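I put off buying a desk shelf for the better part of two years, mostly because every one I liked cost more than my desk. Then in October my neck finally had enough of me looking down at a laptop all day, and I ordered the Sustier two-level stand with the long lower shelf. I've been living with it ever since and have Opinions, so get comfortable.

First, what I was after. My desk is in the corner of our bedroom and it's shallow. I needed something that would lift the laptop up to eye level, leave room under it for the keyboard when I'm done for the day, and hold the junk that otherwise drifts around (index cards, glue sticks, the good scissors, a mug I forgot about). I did not want drawers. I've had drawers. Drawers are where receipts go to live forever.

I looked at three. The Heywood one is gorgeous and solid and I would've needed to sell a kidney. The Terport was cheap, but my friend Mio Imai has it and hers bows in the middle like a hammock, and all she keeps on it is a printer! So the Sustier won, sort of by default, and I paid extra for the faster shipping because I'm weak.

**Putting it together**

The box was flatter than I expected and heavier too. Everything was wrapped well, no dings. The instructions are one folded sheet with drawings and no words at all, and I'm fine with that in principle, except step four shows two parts that look identical and are not. One has its holes a hair closer to the end. I got it wrong, noticed at step six, and had to take half of it apart again. Do yourself a favor and lay the pieces side by side before you start.

Mine took me 19 minutes on the second attempt and I refuse to say how long the first one was. The little hex key that comes with it is miserable – short handle, digs into your palm – so if you own a proper driver set, go get it. I'd also wait on tightening anything until the whole thing is standing, then go around and snug everything up at the end. When I tightened as I went, it rocked. When I loosened it all and started over on the flat kitchen floor, it didn't. I felt very smug about that.
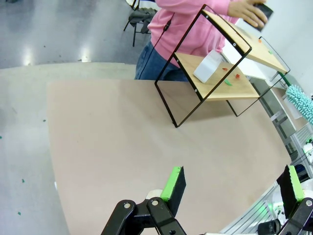 OK so, stability, which was my big worry. I type hard. My husband says it sounds like somebody dropping gravel down the stairs. With the laptop up top and an external keyboard on the desk, the screen doesn't shake, and that alone makes it better than the stack of cookbooks I'd been using. If I type on the laptop itself while it's up there, yes, there's a wobble. It's small but I can see it, and on a video call other people can too. I've just gotten used to keeping the keyboard down low.

The height is right for me and I'm 5'4". Tharun Namboodiri from work is well over six feet and he tried it when he was here for dinner, and he said he'd need a fat dictionary under his laptop. So, tall people, measure first! It isn't adjustable. I knew that going in and I still think they missed a trick there.

**The finish**

I've been rougher on it than I meant to be. I've set down hot coffee without a coaster more times than I want to admit, and there's one pale ring near the back that won't come out. I tried a little olive oil on it and it faded some. Pen marks wipe off with a damp cloth if you catch them the same day. Let them sit for a week and you own them.

Dust is a pain, though. It collects in the corners where a cloth won't quite fit, and I end up going in with an old toothbrush every so often. Is that a fair complaint about a shelf? Probably not, everything I own collects dust.

**How I use the lower level now**

I had this whole plan for matching trays. I bought two from Hurnness (they make nice felt ones) and they looked lovely for maybe a month. Then the trays just filled up with the same stuff that used to be loose, only now it was in a tray so I felt okay about ignoring it. I took them out again. These days it's my notebook, a box of cards, and whatever my daughter has parked there. She's seven, so some mornings I sit down to work and there's an entire farm going on. We have an agreement that the farm gets moved before nine and it is honored about half the time.

The thing I didn't plan on is how much I like having somewhere to put the work away. At five I slide the keyboard underneath, close the laptop, and the desk looks like a desk again. In a bedroom that matters a lot more than I'd figured. I used to lie there at night looking at my to-do list.

**Customer service**

One of my screws was missing its washer. I emailed on a whim, not expecting much, and a bag with far too many spares showed up within the week. No forms, no "please send a photo of your receipt next to today's newspaper." Big points for that.

**Would I buy it again?**

Yes, with some grumbling. If the Heywood ever goes on a serious sale I might be tempted, but I don't think it would do much for me that this one doesn't. If you're tall, or you type straight on a laptop and can't stand any movement, I'd look for something adjustable. If you're medium-sized and messy with a shallow desk, like me, I think you'd be happy.

I'd give it four out of five. It loses the one for the hex key and for step four, which I'm still a bit mad about.

Oh, and someone asked me about rubber feet. Mine came with stick-on ones in the bag and two of them fell off within a month. I put them back on with super glue and they've stayed put.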